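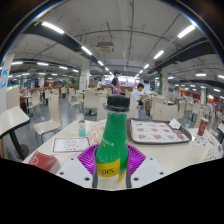

Food & Drink / Interviews

The woman who wants you to take tonic seriously

I'd been told to bring an empty stomach and no opinions, and I managed the first one. Flor Huanca doesn't drink alcohol, hasn't done since her twenties, and she writes the soft drinks list for Inness, the little restaurant at the top end of Skekdale (you go past the chapel, think you've missed it, and keep going). It opens at six. I got there at four and she was already halfway through a lemon.

"Sit, sit," she said. "Have you eaten? Good. Don't."

I'd expected a lecture on kombucha. What I got was a good half hour on tonic water, which Flor thinks has been badly treated. "People pour it over gin and never taste it on its own. It's bitter! It's a grown-up drink. My grandmother would have had it with fish and told you to be quiet while you ate."

She started in the kitchen and moved to the front when a waiter didn't turn up one May. A table of four asked what there was without alcohol and she heard herself say "orange juice or water" and was ashamed of it all the way home. She went in the next morning and asked the owner, Trevor Whitlock, for a shelf.

"He gave me 2 feet of it," she says. "He measured."

Trevor wandered over at this point, tea towel on his shoulder, to put his side across. "I thought it'd be a fad," he told me. "I thought, she'll get bored and I'll have my shelf back for the port." And does he have it back? "I do not."

These days each course gets its own glass. The trout comes with a rhubarb and black pepper thing she calls a Prillo — after a cat, and that's as much as she'd tell me — and the lamb comes with cold smoked tea, which I was rude about before I tried it and very quiet about afterwards. She keeps her recipes in a school exercise book and is up to number 153. "Some of them are horrible. Number nine is beetroot and I'd like to forget it."

I asked what the rest of us should do at home, those of us without a shelf. Small bottles, she said, because a big one goes flat before you've finished it. Plenty of ice. A proper glass. "And salt! A tiny bit of salt in anything sour. Try it tonight and ring me."

I did try it, in grapefruit juice, standing up in my kitchen. Then I rang her, but she was in the middle of service and it was Trevor who picked up. He wanted to know if I'd like to book a table.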